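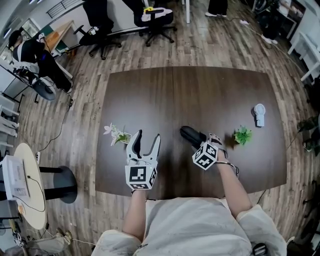

July 2022, Skirnedik project, student group

Saqib's count says 157 takes on the rounded table. I went through his list and I'd keep fewer. The rule we agreed on was both marker cubes readable from start to finish, and too many of the takes lose the right one as soon as the wrist rolls over. He counted those as good because the object ended up where it should. That tells us the operator can move a plant. We knew that already.

Objects are still the flower in the white pot, the green succulent and the little handheld fan. Laiba wants to add more before we train. I'd hold off. If the policy can't do three objects on one table I don't see what six would teach us, except how to waste July.

Target is 200 clean takes. Orvokki says the Tilar team needed 270 for something similar, but they changed their task halfway through and never said which takes came from which half, so I put no weight on it.

Things that bother me:

Left and right grippers drift apart in the replay. Irfan blames the clock sync in Satti. Could be. Could also be the cube mounts, which have some play in them if you twist by hand. Check the mounts first, it takes two minutes and a screwdriver.

The cable at the right wrist. Carol says she stops noticing it after a while. I looked at her replays and she reaches shorter on the right than on the left. Is that the cable or is that Carol? Have Laiba do the same set and compare.

The fan. It gets put down lying flat every time, so we have one pose for it and a lot of confidence. Rotate it between takes. Same for the flower - it always starts on the left.

Not convinced by the Sketov plot Irfan sent round. The curve is smooth because he averaged it, and I asked for the raw one. Still waiting.

To do: mounts, new start positions, recount with the rule applied. Saqib to redo the list, I'll check a handful at random.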